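Chez Skomar, le pliage du linge s'apprend par téléopération

Mercredi 30 juin 2021 – Faire plier un vêtement à deux bras robotisés, voilà le pari de l'équipe Batametti, chez Skomar ! Une opératrice guide les bras à distance, geste après geste, et chaque démonstration est enregistrée pour servir de modèle. L'équipe en compte déjà 945. 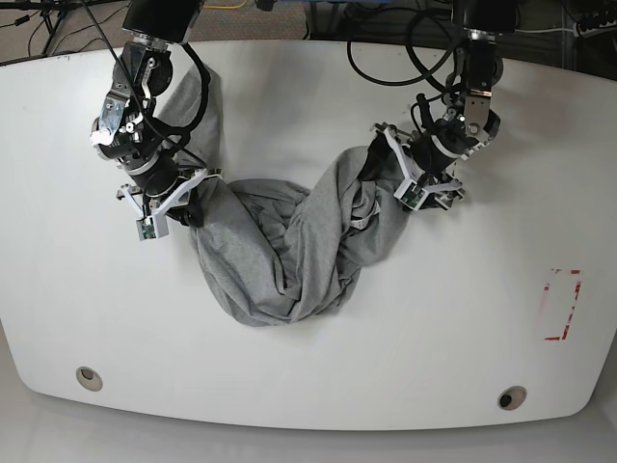
Les deux pinces tiennent le vêtement gris au-dessus de la table.

« Un tissu ne se présente jamais deux fois de la même façon, c'est ce qui rend l'exercice passionnant », s'enthousiasme Celina Jakubowski, responsable des démonstrations. Il faut saisir, étaler, rabattre, lisser – et parfois tout reprendre depuis le début.
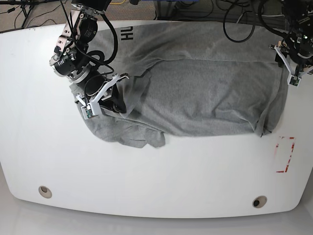
Les 11 opérateurs formés depuis janvier se relaient aux commandes, et le plaisir du geste réussi est communicatif. Prochaine étape : les serviettes, avec le laboratoire Gavitz.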